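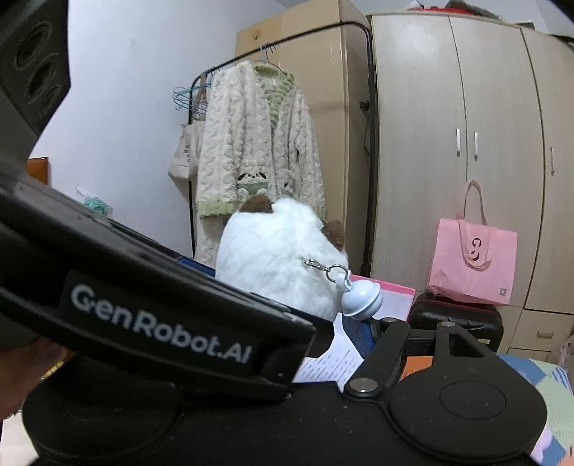
## Cleaning a fluffy bag charm

Most guides tell you to drop the whole thing in the wash. I wouldn't - metal clasps and bells rarely come out better for it.

1. Unclip the clasp and put the bell somewhere you'll find it again.
2. Dab the fur with a cloth and a drop of mild soap. Skip the special sprays. I tried one from Parance and couldn't tell it from water.
3. Leave it overnight, away from the radiator.
4. Brush with an old toothbrush, ears last.

Supposedly talc does the same job. I have my doubts.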